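3.2 Dobragem de roupa em superfícies não dedicadas

Nos agregados visitados, a cama foi a superfície de dobragem mais frequente. Dos 811 episódios registados nos diários, 211 decorreram no quarto, quase sempre com a cama já feita. Caputo e Weidemann tinham observado o mesmo em casas sem tábua de engomar fixa.

As peças escuras eram dobradas em camadas sucessivas até formarem um retângulo espesso, pousado a meio do lençol (Figura 2).
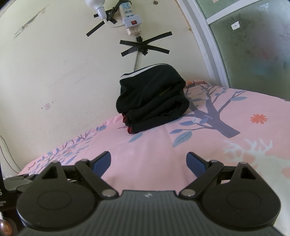

Figura 2. Peça preta dobrada, com risca branca na orla superior, sobre um lençol cor-de-rosa estampado com tronco e folhas azuis.

O número de dobras variou com a espessura do tecido e com o destino da peça. Para gaveta, os participantes preferiram volumes compactos; para prateleira, volumes mais largos e baixos. Loredana Marino, que codificou os diários, separou ainda as peças dobradas de imediato das que ficaram em monte até à noite. Neste segundo grupo, a dobragem foi muitas vezes interrompida e retomada por outra pessoa da casa, com um padrão diferente. Os episódios sem indicação de superfície foram excluídos da análise.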